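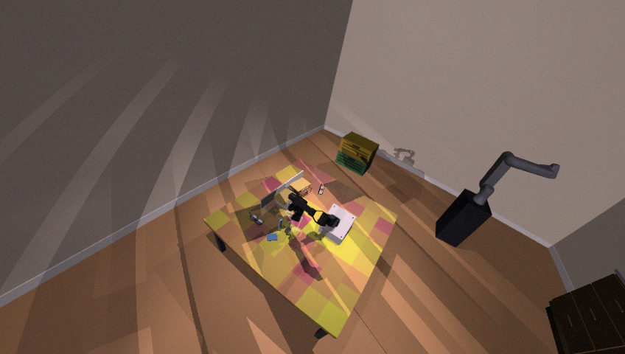
Beathag Geddes had written the rules for the practice room herself, one wet May, and she was fonder of them than she would have liked her nephew Ruaridh to know. There were 11 of them. The first said that the arm on the table must never travel faster over people's belongings than a careful aunt would carry a teapot, and the rest were stricter but had less charm.

"Rule four," said Jytte Lauritsen, who had come over from the Vokbridge office to sign the whole thing off, and who had already accepted a second slice of cake. "The gripper pauses above an object before it comes down. How long a pause?"

"Long enough for somebody to say no," said Beathag.

"I can't put that in a standard, dear."

"Then put 400 milliseconds, and put my sentence underneath it in small letters, so that whoever reads it later knows what the number is for."

Jytte wrote it down, both parts, and blew on her tea. On the big screen the simulation went quietly along, with the black arm out over the patchwork tabletop and the gray one standing on its pedestal near the wall. They had promised themselves 3000 runs before the Patimby rules went anywhere near a real kitchen, and Ruaridh, who looked after the count, put his head around the door to announce that they had reached 818.
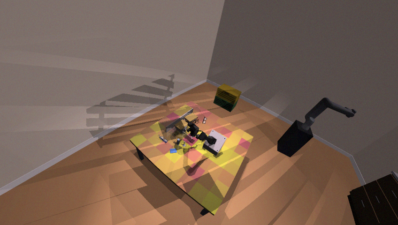 "And rule seven?" Jytte asked, when he had gone off again with the last of the cake. "Two arms in a room, and only one may move at a time. Farquharson will say that's slow."

"Farquharson has never shared a stove with his brother," said Beathag, who had, for six years, and still had the mark on her wrist. "Let it be slow. People can get used to slow – they put the kettle on and wait. What they can't get used to is being startled in their own house."

Jytte thought about this for some time, turning her pencil end over end. Then she drew a small neat tick beside rule seven, and another beside rule eight, which she hadn't read yet, and asked whether there was any more tea in the pot.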